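Zurnent Puts Its Spiral Roll on a Plate, Asks Dorham to Sit Down

DORHAM, October 2022 – Zurnent, the bakery that spent 12 years insisting its customers eat over the sink, today announced that its orange spiral roll will be served at a table.

The roll comes one to a blue plate. Extensive debate was held on whether a second roll would fit. The bakery would prefer to sell you a second plate.
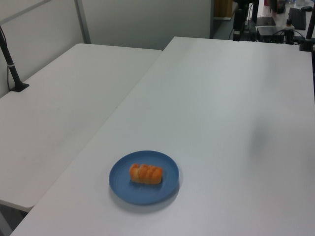
Where to Find It

The roll goes on sale at the Kabbaj Street shop for $4. Zurnent baked 232 test rolls in July, and the staff have asked that they not be offered any more.

Plates are by Akik, a local pottery, and stay in the shop. The bakery has counted them.

Press Contact

Zurnent Bakery, Kabbaj Street, Dorham. Calls are returned after the morning bake.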